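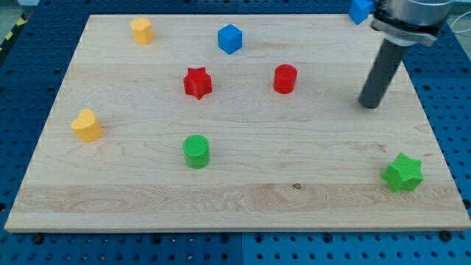
PM 214 Parish Administration and Safety
Handout 7: Medical response during worship

Prepared by Lucía Esteban. Revised May 13, 2018.

Scope. Sudden illness in a congregation of 50 or more, from the first sign of collapse to handover to paramedics. Fire and evacuation are covered in Handout 3.

Terms
Responder: a person with current first aid certification, rostered for the service.
Caller: the person who dials 000 and stays on the line.
Presider: whoever is leading the liturgy at the time.

Sequence
The responder assesses and, if there is no normal breathing, starts compressions. The caller gives the street address and the entrance to be used. A sidesperson brings the defibrillator and a second meets the ambulance at the kerb. The presider stops the service and asks people in adjoining pews to move to the far aisle. Organ and microphones are silenced.

Defibrillator placement
Target retrieval time is under 3 minutes, return trip, at walking pace. Locked vestries do not meet this target.

Reading: Bogdan, ch. 4; Qin and Cui, the Tallar parish case.

Tutorial task: draft a one-page response plan for the Dellum floor plan. Submit to Zihan Jiang by the end of March.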